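I moved to Wuklow in October with two suitcases and a bad idea of what heating an old row house costs. A few people asked how the first winter went, so I'm putting it all in one thread.

1/ The house was built as worker housing for the Grorkholm mill. The walls are solid brick with no cavity, so you can't blow insulation into them. I didn't know that when I signed. Ask before you sign.

2/ My first full gas bill was $109. My old apartment in Cevilcombe had heat included, so I had nothing to compare it to. The neighbors said it was normal for a month with no real frost in it yet.

3/ I started with the windows. They are the old sliding kind with cords and weights. You could hold a strip of tissue at the bottom rail and watch it move. I bought brush seal by the roll and did the back bedroom first. 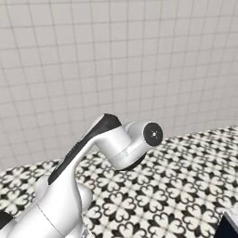

The brush seal goes into a groove if your sash has one. Mine didn't, so I used the stick-on kind. Wipe the wood down with rubbing alcohol the night before. The first strip I put up without doing that came off by morning.

4/ Doors next. The front door had a gap under it you could slide a pencil through. A screw-on sweep fixed most of it. The mail slot was worse than the gap. I got one with a flap on both sides and it took 2 tries to get the screws to bite, the wood around the slot is soft.

5/ Curtains. I was told to buy thermal ones and I did. They help in the evening. They don't help if they hang over the radiator, and mine did. I hemmed them to the sill with iron-on tape. The hem is crooked and I'm leaving it.

6/ The radiators had cold tops. You bleed them with a small square key from the hardware store. Turn the heat off, hold a rag under the valve, open it a little, wait for the hiss to stop, close it when water comes. Then check the pressure on the boiler. Mine had dropped and I had to top it up.
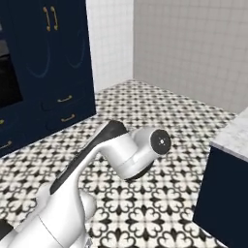
7/ The boiler. It's a Stępień, older than the kitchen. The flow temperature was set as high as it would go. I brought it down a bit every few days until the front room stopped reaching temperature, then went back up one notch. It runs longer now and the bills are lower.

8/ Things I bought and don't use: a plug-in oil heater, a draft snake for the kitchen door (I trip on it), and window film. The film went on fine with a hair dryer but then I couldn't open the window, and that room gets damp if I don't air it out.

9/ Still not fixed: the attic hatch. It's a painted board sitting on a ledge and I can feel cold air under it at 6 in the morning. Foam tape is on the list. If you've done one of these and the tape held, tell me which kind.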